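The Eighth at Wadlow

The eighth hole at Wadlow was a par three that crossed a pond, and for as long as anyone could remember the pond had been winning.

I joined the club in May, having been told by my doctor to take up something that involved walking. He had not said anything about hitting. The membership form asked for my handicap and left a space about an inch wide, so I wrote "yes" and mailed it in with the first check.

Wadlow is not a grand course. It has a bar with one working tap, a trophy case in which the same surname appears so often it looks like a printing error, and a pro shop that sells a single brand of glove, the Muvel, in left hand only. I am left-handed and need the other one. I bought it anyway and wore it inside out, which gave me the look of a man recovering from a small operation.

My playing partner was a retired dentist I will call the Dentist, because he called himself that. He gave advice during my backswing. He had a way of saying "interesting" after a shot that made me want my teeth checked.

"You're thinking about the water," he told me on the eighth tee.

"I'm thinking about the green."

"You're standing like a man thinking about the water."

I hit the ball. The water took it in without comment. I hit another, and the frogs, who had been quiet until then, started up.

That night I lay in bed and played the eighth in my head, the way the magazines tell you to. I put it in the pond from there too.

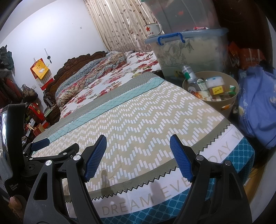

The Ball Diver

It was the barman who told me about the diver. Twice a year a fellow came in a wetsuit, went down into the pond with a sack, and sold what he found back to the club by the bucket. Last time he had brought up almost 2,000 balls, a putter, and a full set of dentures that the Dentist declined to discuss.

I was at the bar the afternoon he next surfaced. He spread his catch on a tarp to dry and I walked along it with my hands behind my back, like a general. I mark my balls with a small green turnip. It was meant to be a shamrock. There were turnips everywhere.

"Whose are these?" the diver asked.

"Some poor soul's," I said.

"He's putting my daughter through college."

I felt I had been left out of a decision. I also felt, for the first time since joining, that I was contributing to the life of the club. I bought back a bucket of turnips and carried it to the car by the service road.

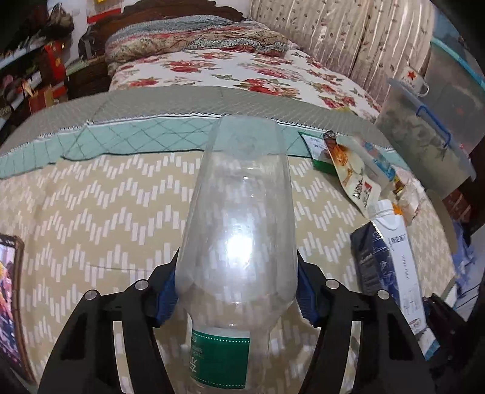 The Ní Bhriain Cup

The Ní Bhriain Cup is played for at the end of summer by anyone who has not yet won anything, a rule that keeps the field large and the mood low. I had drawn the Dentist. We reached the eighth level, both of us playing badly enough to be polite.

He went first and found the green. "Interesting," I said.

I had a new club for the occasion, a Plosier hybrid that had cost me $395 and been described to me as forgiving. I took it back slowly and thought about the diver's daughter. I wondered what she was studying. I was still wondering when the ball came off the face low and ugly, hit the pond, skipped, hit it again, climbed the far bank and rolled to within two feet of the hole.

The Dentist looked at it for some time.

"You weren't thinking about the water," he said.

"Geology," I said. "Or maybe nursing."

I missed the putt, of course. He missed his as well, and then missed the one coming back, and we walked to the ninth with the frogs going like mad behind us.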